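Vellard Field: Game Day Walk-Through
Last updated 2019-10-31
Print | E-mail

Visitors' side and press level, checked before the Griltilholm game. Seats on this side: 1000.

1. Bleacher planks. Two loose at the north end, row 13. Bolts tightened, recheck at halftime.
2. Handrails. OK.
3. Goal post pads. Left pad strap worn. Usable Saturday, replace by December.
4. Sideline. Bench and heaters must sit behind the yellow line. Moved back about 2 feet.
5. Exit gates. Gate 17 sticks. Leave it unlocked and propped open from kickoff on.
6. Press level stairs. Tread tape peeling on the top step. Retaped. 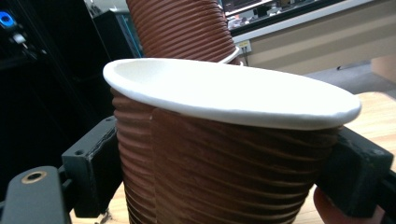
Paper cups, press level.
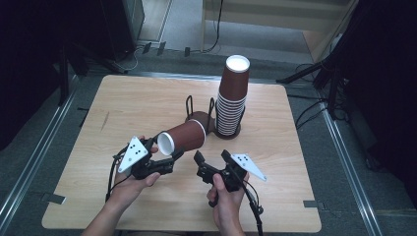
Bognár wrote back that the tape on the top step will not hold in rain and asked for a metal strip before the next home game. The same note said the gate should have someone standing at it the whole time, propped or not, as the wind shut it twice against Stalatwood.

7. Field lights. All on, no flicker. Backup for the tunnel lights not tested.
8. First aid cart. Stocked. Stretcher straps OK.
9. Turf. Soft spot near the visitors' 30. Rolled, still a little low. Tell the officials before warmups.

Open items: 3, 5, 6, tunnel lights.

2 comments | 13 shares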